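Soltmont workshop, bench notebook
April, Sunday, started after lunch

Clundden offcuts, brown, veined. Carrying on from the last entry, where the honed finish came out cloudy along the pale veins. The question for today is whether the cloudiness is in the stone or in how I am going from 600 to 800. Fill on the small cracks to be tested at the same time.

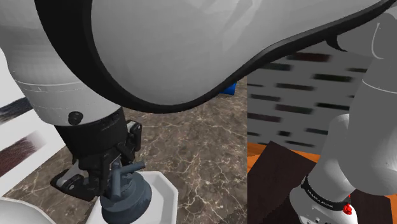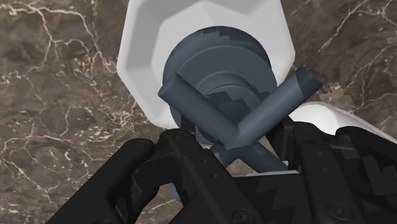 Both are renders. Brown veined marble in the second, with the white hexagonal piece on it.

Setup. Used seven offcuts from the Clundden crate. Sawn faces, no resin backing. Washed with plain water and a nylon brush, stood on edge on the rack overnight, wiped with a lint-free cloth before starting. One had a hairline right through a corner. Kept it in for the fill test and marked the back with wax pencil.

Pads are the Manríquez wet set, the same ones as last time except the 800, which is new out of the bag. The old 800 has a glazed ring near the outside. Did not throw it out, it is in the drawer with a strip of blue tape on it. Please don't put it back in the set.

600 pass. Slow speed, plenty of water, overlapping strokes along the length and then across. The brown ground takes this grit evenly. The veins are softer and dish a little if I stop on them. You can feel it with a fingernail before you can see it. Keeping the pad flat and moving fixed most of it. Leaning on the front edge to chase a scratch made a hollow in the first piece that will have to go back to the coarse pad.

Rinsed everything, including my apron and the splash tray, and changed the water in the bucket. I skipped this last time. There was a fair amount of grit settled in the bottom of the bucket.

800 pass. Same strokes. With the new pad and clean water the veins came up clear on all the pieces except the hollowed one. I then did half of one face with the old taped pad to compare, and the cloudy look came back on that half. So the pad is most of the problem. I can't rule out the dirty water, as I changed both things at once. To separate them I need to run the new pad with the old bucket, and I did not want to load up a new pad to find out. Might do it with the spare if Manríquez sends one.

Fill test. Mixed the clear two-part from Skallau, 2 to 1 by weight on the small scale. The instructions say to warm the stone. I gave one piece a few minutes under the lamp and left the other at room temperature. The warmed one drew the fill down into the crack and needed topping up. On the cold one it sat on the surface in a bead and I had to work it in with a razor blade. Both skinned over before I had finished tidying, so the pot life is shorter than I would like. Mix less.

Tinting: a very small amount of umber paste in the fill for the brown areas. It looks too red in the cup and about right in the crack. In the pale veins leave it clear. I tried a touch of white in one and it reads as a chalk mark from across the room.

Left the filled pieces flat on the shelf above the sink. Do not polish until the fill is hard enough that a thumbnail leaves nothing.

Sealer. Nothing done today. The open tin has a skin on it. I strained some into a jar to see if it is usable, but would not put it on anything we are keeping.

Housekeeping
Drain under the wet bench is slow again. Scooped the slurry out of the trap and it ran better, still not right. Slurry goes in the lidded bin and never down the sink.
The hose coupling weeps when the tap is fully open. New washer needed, the old size is written on the wall by the tap.
Ran out of lint-free cloths. The paper towels leave fibers in the fill.
Put the flat reference plate back in its box. It was under a stack of catalogs.

Next
Scrape the fill flush, 600 and 800 over the repairs only, and look at them under the window in daylight. The strip light hides everything.
Take the hollowed piece back to coarse and bring it up again with clean water at each change.
Ask Clundden if the next crate can come from the same block. The veining in this one is busier at one end, and the samples won't match if they mix them.
Order: 800 pad, cloths, washer, fresh sealer.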